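Bolik 2, two-arm simulation and planning software: a long-term review

Reviewed 25th November

I'd been meaning to write up Bolik for a good while. I put two arms through it every working day (simulated ones, I should say, all of what follows happened on a desktop computer under my desk at Cenedton) and I have grown fond of it in the way one grows fond of an old car with a heater that only works on the left. It comes from Dukus, who also make the Coman motion planner that sits inside it, and you can buy the two together or bring your own planner if you have one you trust.
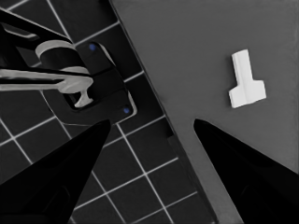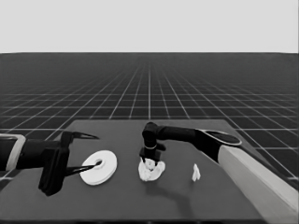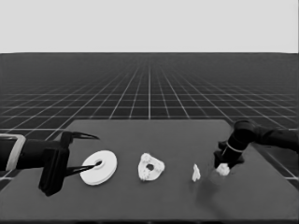
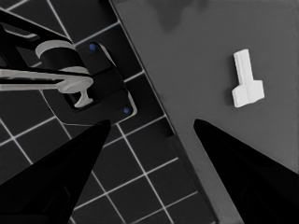 Four renders from the same two-arm job: close views past the gripper fingers in the first and last, wider views of the table in the middle two.

I'll start with what Bolik does well, and the camera handling is top of my list. You can hang a virtual camera on just about anything: a wrist, a post, a point in mid-air. A fixed view of the whole table is lovely for us humans, but my control policy spends much of its life peering out between two black fingers, and I want to see what it sees. Setting one of these up takes a couple of clicks and a bit of nudging. You can save the position with the robot, so it's still there when you load a different table, and I do wish I'd found that out before I'd placed the same camera by hand for a whole week.

The renders are plain. Grey table, dark floor, white parts, and if you're hoping for polished wood and sunlight through a window you'll want a different package (and a bigger graphics card!). I've come round to it. With so little going on in the background I can spot a misplaced finger straight away, and my perception code has been easier to put right as well. The white T-shaped block is a good test of that. Seen from close in, it's a pale shape with a bit of shadow down its left side, and my pose estimator was forever turning it end for end until I gave it a few more angles to learn from. The tool for that is called the view sweep, it lives under the Sensors menu for some reason, and it's worth the price of the perception add-on by itself.

Now to planning, where most of your hours will go. Coman treats the two arms as one big problem if you let it, or as two little problems with a referee in between. I began with the first option, thinking it must be the cleverer one, and spent many cups of tea watching the progress bar. With both arms over the same tabletop and a row of objects between them, the second is far quicker and the paths look more sensible too, with less of that odd business where an elbow swings up to the ceiling to avoid something it was never going to hit. You give each arm a zone and a priority, and there's a strip in the middle they have to ask for. Over a batch of 95 planned moves on my own setup, 73 came back usable first time with the default settings. I was pleased with that, though I'd expect yours to be different, as so much depends on what you have lying on the table.

Grasping is a mixed bag. The flat disc with the hole is a kind thing to handle, and the grasp finder offers plenty of sensible ways of going at it, including bringing a fingertip in at the hole. The lumpy white pieces are another matter. Bolik wraps anything irregular in a simplified collision shape, and the default wrapping is generous, so a small jagged bit ends up treated as something closer to a potato. The fingers then close on air. You can tighten the wrapping for each object (Properties, then Contact, then untick "fast hull") and after that the contacts look much more believable, at some cost in speed. Please do it early on. I left mine alone and blamed my controller for two days, poor thing.

The control side I can recommend warmly. You write your controller as an ordinary Python function, Bolik calls it at each step, and if it falls over you get a readable message with the line number in it. The replay bar underneath lets you drag back and forth through a run while the joint values follow along beside it, and you can pin two runs together and see where they part company. I use this more than anything else in the program. My longest recording was 4,000 steps and the bar still moved smoothly, although saving it took long enough that I thought the whole thing had frozen and very nearly pulled the plug.

A few grumbles, then. The manual is cheerful but patchy, and the chapter on shadows still describes the old menus. Undo doesn't cover changes to camera positions, so do save before you start nudging. The licence has to be renewed from inside the program, and it asks you in November whether or not you bought it in November. And I'd love a proper way to name objects in bulk, as I have a great many things called "part_copy_copy" and I'm too far in to sort them out now.

Support has been good to me. I wrote in with a rather rambling question about the shared strip between the arms and had a thoughtful answer the next morning, with a small script attached that I still use.

Would I buy it again? Yes, and with the perception add-on from the start this time. If you only have one arm to look after, the basic edition will see you right and you can leave the zones and priorities well alone. If you have two, set aside an afternoon for the zone editor before you try anything ambitious, and keep the table nearly bare to begin with. One disc and one block kept me busy for my first week.

Ease of setting up: good, once past the licence screen
Planning: very good with zones, slow without
Cameras and perception: excellent
Grasping: good after the hull setting is changed
Manual: could do better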